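Clevura changes how phone readings are billed and recorded

Clevura, the booking service used by psychics, mediums and tarot readers who work by phone and video, has changed the way it meters paid sessions. The new rules apply to all accounts as of October 2023. They cover the start of the billing clock, the handling of dropped calls, the storage of session recordings and the wording readers may use in their listings.

Under the old system the clock started when the reader accepted the call. It now starts when both parties have been connected for 40 seconds. If either side hangs up before that point, no charge is made and the session is logged as "not begun." The log entry stays visible to the reader but is removed from the client's history.

Dropped calls are treated separately. When a connection fails during a session, the clock stops at the last confirmed audio packet from the client's side. The reader can reopen the session once without a new booking. If the client does not pick up, the unused minutes are returned as credit, and the credit does not expire. Previously it lapsed with the booking, a rule that accounted for a large share of the complaints received in August, according to the notice sent to account holders.

The notice, signed by Humaira Qureshi for the service, runs to several pages and includes a table of rounding rules. Partial minutes are now rounded down in every case. Readers who charge by the session are not affected by rounding but are subject to the rule on dropped calls.

Recordings

Session recordings were optional and remain so. Consent from both parties is now collected on the booking page before payment. In the earlier version a spoken prompt was played after the call had connected, and some readers objected that it interrupted the opening of the reading. The prompt has been removed.

Stored recordings are kept for 56 days and then deleted. Clients may download a copy within that period. Readers may download a copy only when the client has ticked a separate box, and the box is empty by default. A reader who keeps recordings made on other equipment must state this in the listing.

Video sessions are stored as audio only. The picture is not kept. Mediums who draw or write during a reading can attach the sheet to the session as a scanned page, up to the file limit shown in the account settings. The attachment is deleted on the same schedule as the recording.

Listings

The section on listings is the longest in the notice. Readers may describe their method, training and years of practice. They may say that they work with cards, pendulum, astrology chart or voice alone. They may not promise contact with a named person, the return of a partner, a medical result or the outcome of a court case. Listings must carry a line stating the reader's policy on refunds, and the line must appear above the price.

Reviews will be displayed in date order. The former default, which placed the highest ratings first, has been dropped. A reader may post one public answer to each review. Answers may not refer to anything said in the session, even where the client has mentioned it first.

The service counted 1743 active listings when the notice was prepared. Of these, 91 were flagged by its own check as needing changes to the text. Those readers have been contacted by email and their pages remain open for bookings while the changes are made. A listing that has not been corrected when its next renewal falls due will be hidden from search, though existing bookings will go ahead.

Calendar links

Readers who take bookings through Nerden or Fovow can keep their calendar links, but the links must be authorized again from the settings page. Until that is done, new bookings made on the outside calendar will not block the same hour on Clevura, and double bookings are possible. The Lodhi phone bridge is supported without any change. It passes call times in the format the new meter expects.

Time zones are now taken from the client's account and shown next to the reader's own. A reader who travels should set the zone by hand before the first session at the new location. Group readings are limited to one billing party, and the other participants join by a link that carries no payment details.

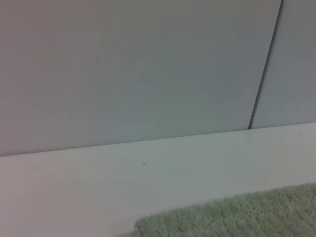
Corinne Castellanos wrote in response to the notice that the 40-second rule is fair to clients but leaves out the way many readings begin. She opens each call with a short period of silence, she said, and clients who are new to it sometimes take the quiet for a bad line and hang up. Under the old meter she refunded those calls by hand. She would like readers to be able to display a short text on the client's screen while the call connects, and asked whether the "not begun" entries count against a reader's completion rate.

The reply from the service was that they do not. The completion rate is calculated only from sessions in which the clock has started. A text display during connection is on the list of requested features, with no date given.

Readers who do not accept the new terms may close their accounts from the settings page. Money owed to them is paid out on the usual schedule, and credit held by their clients can be used with any other reader on the service.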